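README for the Dishwasher Loading Notes, Ilcombe kitchen set

Hi, and thanks for opening the readme! I know it's the file everybody skips. This folder goes with the notes I've been keeping on one small household job, clearing the sink and getting things into the dishwasher, and it all comes out of the same kitchen at Ilcombe. If you came here from the Prarnham folder, that one is about cupboards and drawers and has its own readme (longer, sorry).

There are 127 entries in the main file. Each entry is one item going from one spot to another: a plate out of the sink, a cup off the counter, a spoon that went in the wrong slot and had to be moved. I wrote them in ordinary sentences first and then squeezed them into columns, so if a line sounds a bit clipped, that's why.

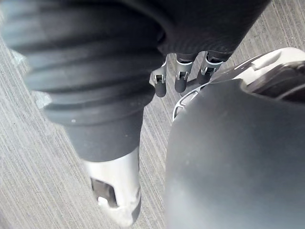
Dishwasher Loading Notes, version 2
Posted by the keeper of the Ilcombe set, June 2018

What changed since version 1: I redid the rack column from scratch. The old one only said "upper" or "lower" and I got tired of guessing what I'd meant by it. Now it says upper or lower plus front, middle or back, and "front" always means the side nearest you when the rack is pulled out. Please don't mix the two versions in one table, I did it once and spent an evening picking them apart.

The columns, left to right:

item: what it is, in plain words. Plate, bowl, mug, lid. I don't separate dinner plates from side plates unless the size made a difference to where it fit.

from: where it started. Sink left, sink right, drying rack, counter, table.

to: where it ended up. If something went back to where it came from, both columns match, and that's not a typo!

rack: see above. Blank if the item never went near the dishwasher.

redo: yes or no. Yes means I moved it again before I was happy with it.

remarks: anything else. Some of these are long and a few are grumpy.

You'll find 66 entries with a yes under redo, which looks terrible, I know. Bowls are most of it. I like them leaning forward and they like leaning back, and on the lower rack two bowls in neighboring slots will nest together if you let them. Plates are so much easier.

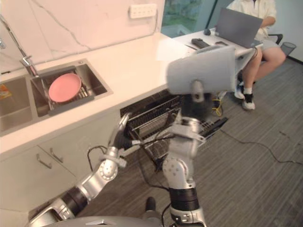 The double sink gets two separate names in the "from" column for a good reason, or at least I think it's a good one. The right basin has a drying rack sitting in it, so anything on that side could be clean already. I write "drying rack" for things sitting on the rack and "sink right" only for things down underneath it. The left basin is the deep one and I treat it as the dirty side. If a plate on the drying rack still needed a wash, the remarks say so.

Counter is just counter. I tried splitting it into near and far and gave up after a day, mostly due to my own handwriting.

Things I left out on purpose: knives, anything with a wood handle, and baking sheets. The sheets only fit if the upper rack comes out, and that's a whole other routine. They're in the Sopacua notes if you want them, under September, and they use the older column names.

Known problems: 4 entries have no item name. I remember writing them and I have no idea what they were. I left them in so the numbering wouldn't shift. Also, "cup" and "mug" are used for the same thing in the first part of the file, so search for both.

You're welcome to copy the notes, reuse the columns or print the whole thing and tape it inside a cupboard door. If you pass it along, keep this readme with it and call it the Ciltier dishwasher notes, the name the other folders use too. Corrections go in the file called fixes, one per line, with the entry number first.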